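Cell operators wanted - Saritz, small goods packing, second shift

We're changing over the hand packing line at Saritz and need people for it. Two-arm cells now do most of the lifting and pulling, so the job is less grabbing and more watching, resetting, fixing. 10 openings. Start in September.

What you'd do: set out the boxes and small parts, start the run, step in when a grip goes wrong, write down why. Some light cleaning. No coding, we teach you the pendant in the frist week.
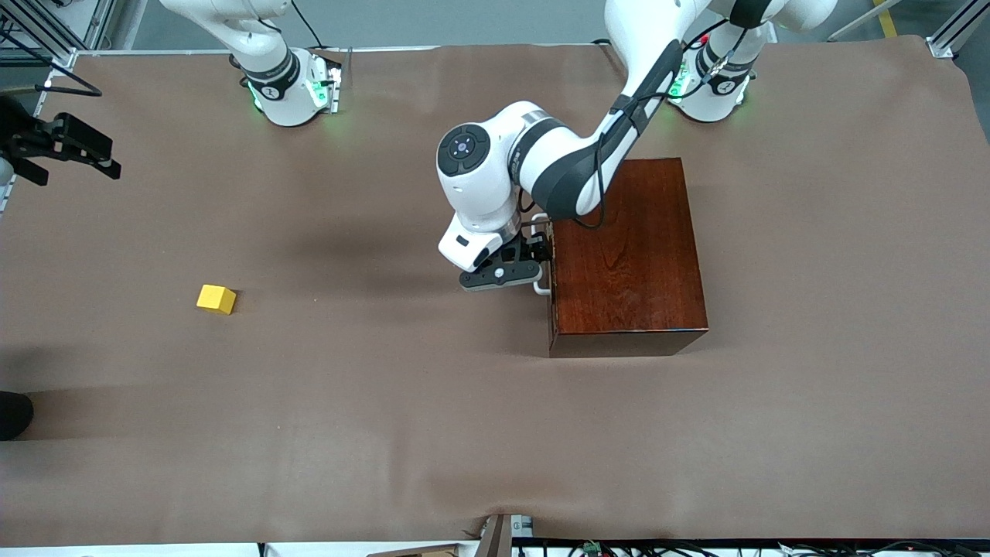
Anqi Cheng says her wrists stopped hurting by the second month, but she misses talking across the bench, and the cells set the pace more than she'd like. Fair point - breaks are now taken in pairs and operators can pause a cell without asking.

Need: good eyes, patience, ok standing. Packing experience a plus, current packers get first pick. Nobody on the old line loses hours over this, its in writing.

Apply by 20 June 2023. Short note is fine, no resume needed. Ask for Deming Mao at the front desk, ext. 328.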